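## 3. Method

The project looked at how long it takes to sort a mixed set of cards into an organiser, and whether the layout of the work surface makes any difference. We borrowed the idea from the returns desk at Plirlow, where one of our group had a summer job in June and spent a lot of it putting membership cards back in order.

### 3.1 Cards and containers

The full set was 42 cards, all the same size, in a few plain colours. We avoided printed cards after the pilot because people stopped to read them. Between runs the set was shuffled by hand and the cards for the next run were picked from the top.

The organiser is a clear plastic box with several compartments. Cards stand on edge in it, so the colour of each one can be seen from the front and from the side. We tried a solid box from Zomex first, but you had to lean over it to check where anything was, and it added time to every run.

Cards waiting to be sorted go in a grey rectangular tray. Two fit side by side with a little room left over.

### 3.2 Layout of the table

We compared two layouts. In the Broltby layout the tray and the box are next to each other. In the Cuautle layout the tray is in the centre of the table and the box is further back. The names are just the rooms where we first tried them.

Jamshid Yazdani drew up the run sheet and kept the timings. Each layout got 20 runs, and a run ended when the last card was standing in a compartment. A card that fell flat was counted as an error and left where it was until the end.

The photograph shows the Cuautle layout, with a dark card on the left of the tray and a light blue one on the right. The box behind already has a black card, a gold-orange one and a white one in it.

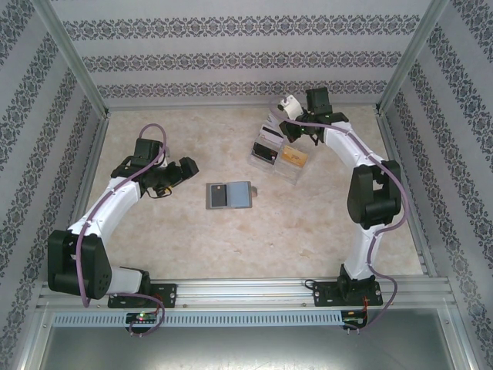
### 3.3 Problems during the runs

The tabletop is beige and mottled, and the paler cards were harder to pick out against it when they were dropped. We thought about covering the table with dark paper but left it, as the earlier runs would then have had to be repeated.

Cards leaned over when a compartment was nearly empty. This was worse with the first card in each one. After that they tended to hold each other up – a folded strip of paper at the bottom would probably have solved it, but we only thought of this near the end.

The tray also slid a little when a card was lifted from one side. We marked its corners in pencil and put it back after each run.

### 3.4 Recording

Times were written down in seconds and copied into a spreadsheet the same afternoon. The longest run, 518 seconds, was in the Broltby layout and is included in the results. Errors are listed separately in Appendix B.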